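当サイトではクッキーを使用しています。閲覧を続けた場合、使用に同意したものとみなします。［同意する］［設定を変更］

第3章　水温センサーおよび表示器の取り付け

9月3日（土）　文：グレニス・ストックデール

本章では、Raltik 後付け水温計のセンサー、アダプター、ハーネス、表示器の取り付け手順を説明する。車種別のホース径および取り付け位置は、第2章の適合表で確認しておくこと。油温計を同時に取り付ける場合は、本章の作業をすべて終えてから第4章に進む。 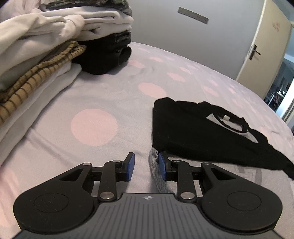
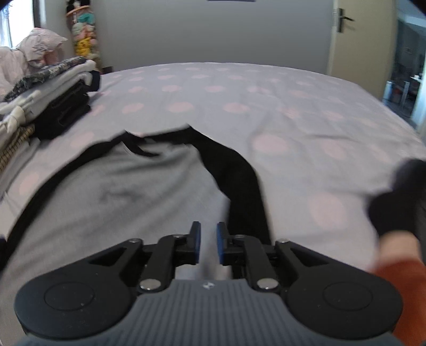
図3-1、図3-2　ベッドの上のシャツ

3.1　作業前の確認

同梱品を開封し、次のものがそろっていることを確かめる。不足がある場合は作業を始めず、購入店に連絡する。

・表示器本体（取り付けステー付き）
・水温センサー
・Harside ホースアダプター
・ホースバンド　2個
・センサーハーネス（長さ616 mm）
・電源ハーネス（長さ832 mm、ヒューズホルダー付き）
・結束バンド、両面テープ、脱脂用クロス

別に用意する工具と材料は、10 mmソケットレンチ、プラスドライバー、ホースカッター、ホースクランプ工具、検電テスター、受け皿、車両メーカー指定の冷却水である。内装パネルの取り外しには樹脂製のリムーバーを使う。

注意：冷却水の銘柄や色だけで適合を判断しないこと。異なる種類の冷却水を混ぜると、沈殿物が生じて通路を塞ぐことがある。

警告：エンジンが熱いうちにラジエーターキャップを開けないこと。高温の冷却水が噴き出し、やけどをするおそれがある。作業はエンジン停止後、アッパーホースに素手で触れられる温度まで下がってから始める。

3.2　冷却水の抜き取り

1．車両を平らな場所に止め、パーキングブレーキをかける。輪止めを後輪の前後に置く。

2．イグニッションをオフにし、キーを車外に出す。スマートキーの場合は車両の検知範囲外に置く。

3．バッテリーのマイナス端子を10 mmソケットレンチで緩めて外し、端子が戻らないように布で包む。オーディオの暗証番号が必要な車両では、外す前に番号を控える。

4．ラジエーターキャップに厚手の布をかぶせ、一段目まで回して残圧を抜く。音がしなくなったら取り外す。

5．受け皿をドレンの下に置き、ドレンを緩めて冷却水を500 mL抜き取る。アッパーホース内の液面が切断位置より下がっていることを確認し、ドレンを締める。

注記：適合表に「全量排出」と記載されている車種では、500 mLでは液面が下がりきらない。車両側の整備書に従って全量を抜くこと。

注意：抜いた冷却水は甘いにおいがあり、動物がなめることがある。蓋のできる容器に移し、自治体または販売店の指示に従って処分する。排水口や土の上に流さないこと。

3.3　ホースアダプターの取り付け

1．アッパーホースの直線部で、ファンシュラウド、ベルト、プーリーのいずれにも干渉しない位置を選ぶ。センサーの配線が上向きまたは横向きに出せることも確かめる。

2．アダプターをホースに沿わせ、両端の差し込み部を除いた長さに白ペンで印を付ける。

3．印に合わせて、ホースを直角に切断する。切断面が斜めになった場合は、その分を見込んで切り直す。のこぎり、はさみは使用しない。

4．切りくずをウエスで拭き取る。ホース内に切りくずが落ちたときは、ホースをラジエーター側から外して取り除く。

5．ホースバンドをホースの両側に一つずつ通しておく。

6．アダプターの差し込み部を冷却水で湿らせ、段差に当たるまでホースに差し込む。グリス、シリコーンスプレー、液体ガスケットは塗布しない。

7．ホースバンドを差し込み部の中央に移し、均等に締める。バンドのねじ頭は、後で増し締めができる向きにそろえる。

8．センサーのねじ部にシールテープを先端から見て時計回りに巻き、先端の一山は巻かずに残す。手でねじ込んだ後、10 N·mで締め付ける。

注意：アダプター本体はアルミニウム製である。規定を超えるトルクで締めると、ねじ山が破損する。締めすぎたセンサーを緩めて再使用した場合の漏れは、保証の対象外とする。

注記：アダプター側面の小さなねじ穴はアース用である。樹脂製の部品とゴムホースに挟まれたアダプターは車体と導通しないため、単線式センサーを使う場合は付属のアース線をここに接続する。二線式センサーでは接続しなくてよい。センサーの種類はコネクターの端子数で見分ける。

3.4　ハーネスの配線

1．センサーハーネスをセンサーに接続し、コネクターのロックがかかるまで押し込む。

2．ハーネスをエンジンハーネスに沿わせ、バルクヘッドのグロメットまで通す。排気系部品、回転部、ボンネットヒンジには近づけない。

3．グロメットに切り込みを入れ、配線ガイドを使って室内側に引き込む。引き込み後は、グロメットの外側に防水用シーラントを塗る。

4．室内側で中継コネクターに接続する。616 mmのセンサーハーネスで届かない車種では、別売りの延長ハーネスを使用する。

5．電源ハーネスを次のとおり接続する。

赤：イグニッション電源（キーの位置がオンのときに通電、オフで遮断）
黄：常時電源
橙：イルミネーション電源
黒：ボディアース（塗装のない金属面）

6．余った配線は折り返して束ね、結束バンドで固定する。輪にして巻かない。

警告：ペダル周辺に配線を垂らさないこと。固定後、アクセル、ブレーキ、クラッチの各ペダルをいっぱいまで踏み、配線に触れないことを確認する。ステアリングコラムの可動部についても、チルト機構を上下させて同様に確認する。

注記：赤と黄を逆に接続すると、表示器は点灯するが、エンジン停止後も消灯せず、ピーク値も記憶されない。問い合わせの多い症状なので、3.6の表も参照のこと。

3.5　表示器の固定、冷却水の補充、エア抜き

1．表示器の設置場所を決める。エアバッグの展開範囲、前方視界を妨げる場所、送風口の正面は避ける。

2．設置面を脱脂用クロスで拭き、乾いてからステーを貼る。貼り付け後、強く押さえて一昼夜置く。先に本体を付けると自重でずれることがある。

3．ハーネスを表示器に接続し、バッテリーのマイナス端子を元どおり取り付ける。

4．ラジエーターの注入口から冷却水をゆっくり補充する。リザーブタンクは上限線と下限線の間に合わせる。

5．キャップを外したままエンジンを始動し、ヒーターの設定温度を最高にする。気泡が出なくなり、電動ファンが一度作動して止まるまでアイドリングを続ける。液面が下がったら、その都度つぎ足す。

6．エンジンを止めてキャップを締め、アダプターの両端とセンサーの根元に漏れがないか確認する。

7．エンジンが冷えてから、液面とホースバンドの締まりを再度点検する。初回走行後にも同じ点検を行う。

注意：エア抜き中は車両から離れないこと。表示が上限付近まで上がってもファンが回らないときは、直ちにエンジンを止める。

3.6　取り付け後の症状と処置

・表示器が点灯しない
ヒューズ、赤線の接続先、アースの順に点検する。塗装面にアースを取っている場合は、塗膜を落とすか別の場所に移す。

・表示が「---」のまま変わらない
センサー側のコネクターが外れているか、ハーネスが断線している。コネクターを挿し直し、改善しなければテスターで導通を調べる。

・表示が細かく上下する
アース不良または冷却系内の空気が考えられる。アース線を点検した後、3.5のエア抜きをやり直す。点火系の配線とセンサーハーネスが並走している場合は離す。

・純正水温計と値が合わない
純正の指針は中央付近で動かないように補正されている車種が多い。指針の位置と本機の数値を比べて故障と判断しないこと。

・夜間に照度が下がらない
橙線の接続先がイルミネーション電源かどうかを確認する。調光ダイヤル付きの車両では、ダイヤルが最大位置にあると減光しないことがある。

旧型の Furnival 製センサーは抵抗特性が異なるため、本機には接続できない。コネクターの形状が同じでも流用しないこと。

警報温度の設定方法は第5章、油温計の増設は第4章を参照。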